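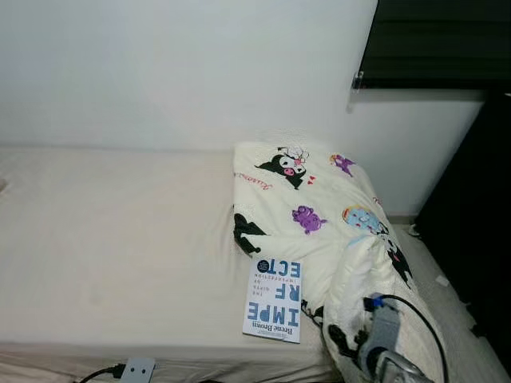
Open day at Clostwood: the bedrooms, mostly

I went to the Clostwood open day on Monday, May 28, 2018, with low expectations and a packed lunch, and came away glad of the packed lunch.

For anyone who hasn't had the leaflet, Clostwood is the new block of furnished rooms on the far side of Idamberg, let by the week or the month to people who are between homes. I'm not one of those people yet, but my lease is up and my landlord has started being friendly, so I thought I'd better look. The leaflet said "rooms with a lived-in feel". I have lived in a lot of rooms and wanted to know which part of the feeling they meant.

You get a number at the door. Mine was 128, and the man ahead of me had 110, so either people were going in very fast or the numbers don't mean much. Omar Smadi took our group up. He was pleasant, he knew where the stopcock was, and he used the word "restful" in every room including the one with the boiler.

The bedroom

We spent longest in the single bedroom on the second floor. White wall, cream fitted sheet, and a cartoon bundle of bedding heaped at one end with Kuromi on it, the one in the black jester hood with the skull. There was a paperback of The Gifts of Imperfection by Brené Brown lying on the sheet beside it. I suppose that is the lived-in feel. A woman in our group said her niece would move in tomorrow. I asked whether the bedding was included in the rent and was told that bedding is "part of the offer at certain levels", and I still don't know if that's a yes.

To be fair to them, I liked the sheet. It had a few wrinkles along the front and looked like a bed somebody had made before work. I've seen show homes where the covers are pulled so tight you'd need a knife to get in. What I can't tell you is what the mattress is like. I pressed it with my hand, as everyone does, and learned what everyone learns. Omar said it was from the Laxdal range, medium firm. He didn't know how thick it was or how old.

And the plain wall. I can see the case for it, I'd rather have plain than a canvas telling me to breathe. But I asked if tenants can put up a shelf and the answer was no, nor a hook, nor anything with a sticky back. If you own more than one book you had better like having them in bed with you.

The rest of it

The kitchen is shared between 7 rooms - seven! - and has one oven. Omar said people tend to eat at different times. I have shared kitchens and they do not, they all eat at half past six. The fridge shelves will be labelled, apparently, though in April the leaflet was promising a small fridge in each room.

Laundry is in the basement and runs off a card called a Stadska, which you top up at the front desk when the front desk is open. I tried to find out what a wash costs and was given a second leaflet.

Vilhjálmur Ketilsson gave the talk downstairs at the end. He runs the place and, I'll say this for him, took questions until they ran out. He said they had 1284 names on the waiting list. I asked how many of those had signed anything and he laughed and said that was a different list. He wouldn't give the length of it.

Would I live there? For a month, possibly, with my own pillow. Ask to see an actual rent sheet before you go up, go late in the afternoon when the kitchen would be busy, and take the stairs, the lift is slow. The next open day hasn't been fixed. Parking is round the back and the barrier sticks.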